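Home | Diary | Archive | Contact

August, evening

Cleared the side bench after lunch and wiped it down. I had been putting it off all month. The bench at Dratthorpe gets everything that has no other place, and by now I couldn't find the short screwdriver, which was under the Rivell catalog the whole time.

The black cup stayed out. I would like a second one the same size for the shelf by the door, but Mösli only sells them in boxes of 12 and I don't need 12.
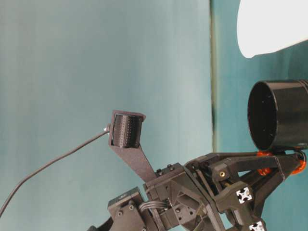
At the bench, teal background.

Had coffee and read the mail. The parts order came to 146 with shipping, more than I expected. Paid it anyway. The last order was 228, but that one had the shelf brackets in it.

Went back to the bench at three. I like the teal surface better than the old white one, which showed every mark and was hard on the eyes under the lights. 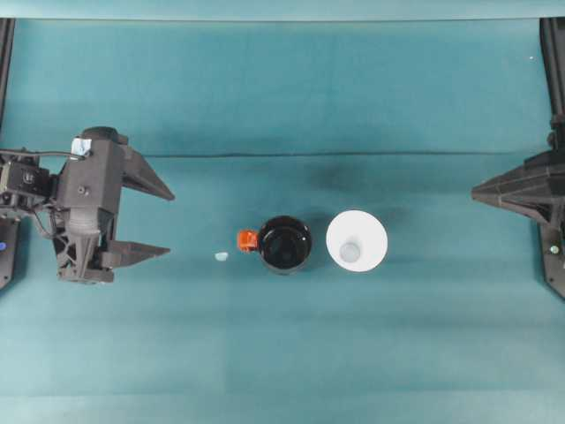 I also wrote labels for the drawers. Grudano sends its labels on a roll of 2,000, so I will not be buying more for a long time. Small things go in the top drawer, cups and holders in the second, cable in the bottom. The bottom one sticks. I rubbed a candle along the runner and it is a little better.

The cup is plain black with a silver ring around the base. The ring has ridges and picks up the light. 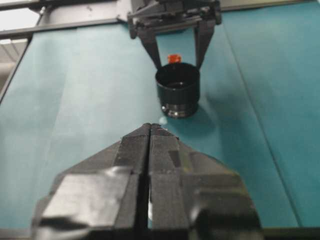
Supper was soup and the end of the bread. It rained for an hour and I shut the window on the yard side. Before that I had meant to sweep the floor, and I did it after, with the door open to let the damp out.

Looked into the cup again before putting the lights out. There are rings going down the inside, one within the other, and a dark part in the middle. It could use a proper cleaning with the small brush. Need to buy a small brush.
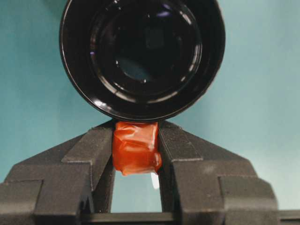
Tomorrow

Fix the bottom drawer. Call Rivell about the catalog price. Bread, brush, lamp bulb.

Print this entry | E-mail this entry

Recent entries
The drawer that sticks
New surface for the side bench
Rain, and a trip to Dratthorpe
Shelf brackets, finished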